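4. Setting up your Pomare sourdough crock

Now for the fun part! Your starter will live in this crock for years, so give it a good first day.

1. Wash the crock and lid in warm water. No soap.
2. Stir in 4 spoonfuls of rye flour and the same of water.
3. Rest the lid on top, with the notch facing you.

Caution: never clamp the lid down. A lively starter needs to breathe!

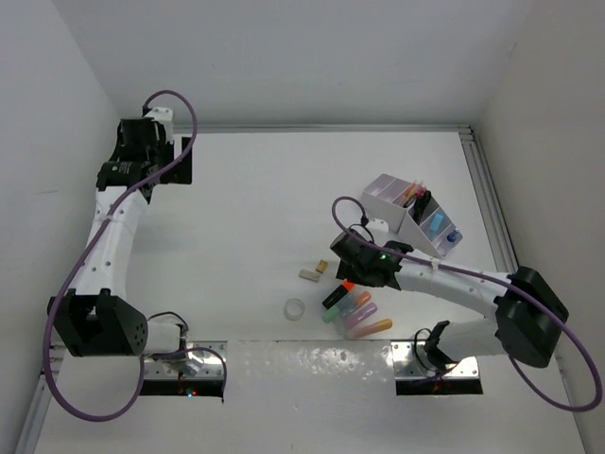 Laltton Home Baking Club

4. Feed it every morning, and again at night if it smells sharp (a good sign, really).
5. After the first week, move on to Section 5 and bake!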